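# Jallow (joinery)

**Jallow** is a joinery company in Bostham that makes and repairs wooden windows, interior shutters and exterior doors. It is best known for the Song sash, a double-hung window built to fit inside an existing box frame. The company was founded by Senyo Amegashie, who trained as a bench joiner and ran a one-person repair shop before taking on staff. It employs 110 people in its workshop, drawing office and fitting crews.

## Background

Many older houses in Bostham have double-hung windows with hidden weights. Each window has two sashes that slide past each other in a frame made as a hollow box. Cords run from the sashes over pulleys near the top of the frame and down to iron or lead weights inside the box. When the weights match the sash, it stays wherever it is left.

By the time Amegashie opened his shop, many of these windows had been painted shut or had broken cords. The usual choice was to remove the whole frame and put in a new unit, which often meant cutting back plaster and replacing interior trim. Amegashie offered to leave the frame in place, repair it where needed and replace only the sashes. Most of his early work came from owners who wanted to keep their trim.

The name Jallow was taken from the street where the first shop stood. The company left that building after several years and moved to a former feed warehouse near the rail yard, where it remains.

## Products

### Song sash

The Song is a pair of wooden sashes made to measure for one opening. It comes with single glass or with a thin double-glazed unit. Because double glazing is heavier, the original weights usually no longer balance the sash, and they have to be added to or swapped for denser ones. Lead is used where the box is too narrow for a longer iron weight.

The joints at the corners of the Song are mortise and tenon, wedged and glued. The meeting rails, where the two sashes come together at the middle of the window, are beveled so that they close tightly against each other. A brush seal is set into a groove in the lower one. Glazing bars are cut from solid stock, with molding profiles matched to the old sash when a sample can be taken.

The standard timber is a modified softwood that swells very little with changes in humidity. White oak is offered at a higher price. The company stopped using mahogany early in its history.

### Shutters

Interior shutters are made as folding leaves that stand in a shallow box on each side of the window. Most orders are for houses where the boxes survive but the leaves have been removed. Panels are left unglued in their grooves so they can move with the seasons without splitting.

### Doors

Exterior doors are a smaller part of the business. They are framed and paneled, with stiles made up of three layers of timber glued with the grain running in the same direction to keep them straight. The company does not make flush doors or garage doors.

## Production

Each job begins with a survey. A fitter measures the width of the opening at the top, middle and bottom, takes the height on both sides, and checks the diagonals. Old frames are rarely square, and sashes are cut to the actual shape of the opening. The thickness of the parting bead, the thin strip that separates the two sashes, is recorded as well.

Parts are machined from the survey drawings, then assembled by hand and clamped overnight. Sashes are sprayed with primer and two top coats before the glass goes in. Linseed putty is available for single glazing but needs several weeks to form a skin before it can be painted, so most customers choose a faster-curing glazing compound.

Fitting one window generally takes half a day. The crew removes the interior stop beads, takes out the lower sash, then the parting beads and the upper sash. The weight pockets are opened, old cords are pulled, and the pulleys are cleaned or replaced. Rotten sills are cut back to sound wood and spliced.

## Pritis contract

The company's largest job was at Pritis, a former teacher training college converted into apartments. The contract covered 2681 sashes across four buildings. Work was carried out one stairwell at a time so that finished apartments could be handed over while fitting went on elsewhere.

The survey found that 178 frames were beyond repair, mostly on the north side, where a leaking gutter had soaked the heads for years. New box frames were made for these in white oak. The final window was signed off on Aug 24, 2022.

A dispute followed over paint. The first color supplied for the courtyard side did not match the approved sample, and the sashes there were repainted in place. The company paid for the labor and the paint supplier replaced the material. Work on the courtyard finished that December.

## Repairs and maintenance

Jallow publishes a short care sheet with each order. It advises owners to wash the paintwork twice a year, keep paint off the cords, and rub a little candle wax on the channels if a sash begins to drag. Cotton cords are expected to last longer than a decade in normal use. Painted surfaces facing the sun need attention sooner than the rest.

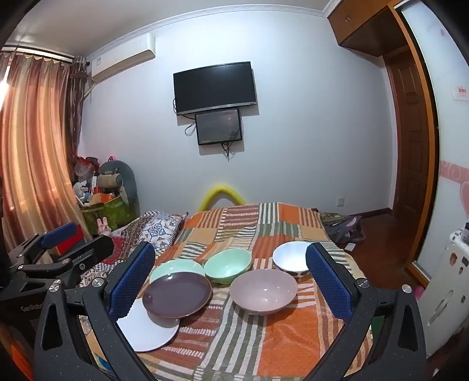
**Can a Song sash be fitted if the old weights are missing?**

It can be, provided the box behind the frame is clear and has room for new ones. The fitter weighs each finished sash and supplies weights to suit. Where the box has been filled with insulation or cut away, spring balances are used in place of cords and weights.

## Workshop and training

The Bostham workshop has separate areas for machining, bench work, spraying and glazing. Timber is kept in a heated store and checked with a moisture meter before cutting. Offcuts are burned in the boiler that heats the building.

Apprentices spend their first year on repair work, including cord replacement and sill splices, before moving to new sashes. The program lasts four years. Nearly 200 people have completed it, and several now run their own repair shops in the area.

## See also

- Box frame
- Glazing bar
- Parting bead
- Spring balance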